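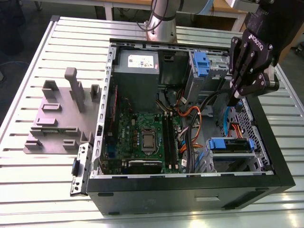 **Alter Dell-Tower: Arbeitsspeicher tauschen, wie komme ich an alles heran?**

*Aisyah Goh, 12. Oktober 2021*

Hallo ihr Lieben, ich habe von meinem Onkel einen alten Dell-Tower geerbt und möchte ihn für meine Tochter wieder flottmachen (sie braucht ihn im November für die Schule). Das Seitenteil ist ab, das Gehäuse liegt auf der Seite, so weit bin ich also schon mal! Zwei schwarze Speichersteckplätze rechts neben dem Prozessorsockel habe ich gefunden, aber quer durchs Gehäuse hängen orange und gelbe Stromkabel, und ich traue mich nicht recht, daran zu ziehen. Und wozu sind die blauen Plastikteile an den Laufwerken? Muss da etwas raus?

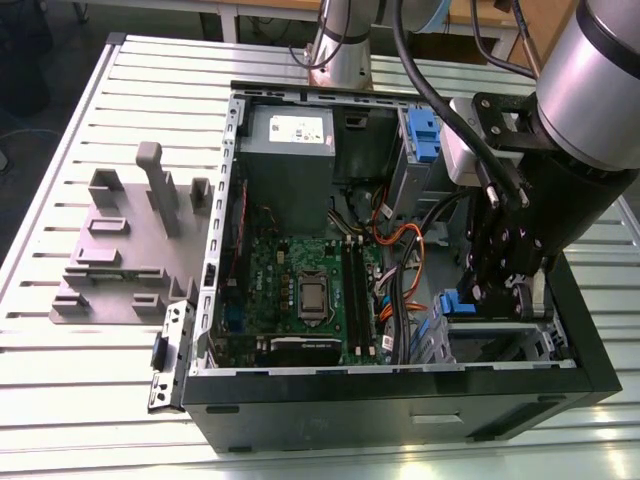
Ach ja, vorne links hängt außerdem so ein Metallwinkel aus dem Gehäuse. Gehört der wieder hinein, bevor ich zumache?

**Plivard**

Hallo Aisyah, schönes Projekt! Zieh zuerst den Netzstecker und fass kurz an blankes Metall. Die Stromkabel darfst du ruhig sanft zur Seite legen, nur nicht an den Adern zerren. Die blauen Teile sind bei Dell die Griffe und Riegel der Laufwerke, für den Speicher kannst du sie in Ruhe lassen. Beim Riegel dann auf die Kerbe achten, gerade ansetzen und gleichmäßig drücken, bis die Klammern einrasten. Das braucht etwas mehr Kraft, als man sich anfangs zutraut. Den Winkel würde ich vor dem Schließen wieder festmachen, sonst klappert er.

**Berovach**

Kauf lieber gleich was Neues, meiner war nach 4 Wochen wieder hin.

**Chin**

Schau vor dem Kauf noch nach der genauen Modellnummer, DDR2 und DDR3 passen nämlich nicht in denselben Steckplatz. Und wenn schon alles offen ist: einmal mit dem Pinsel durch die Lüftungsschlitze, das tut so einem alten Kasten richtig gut. Viel Freude euch beiden!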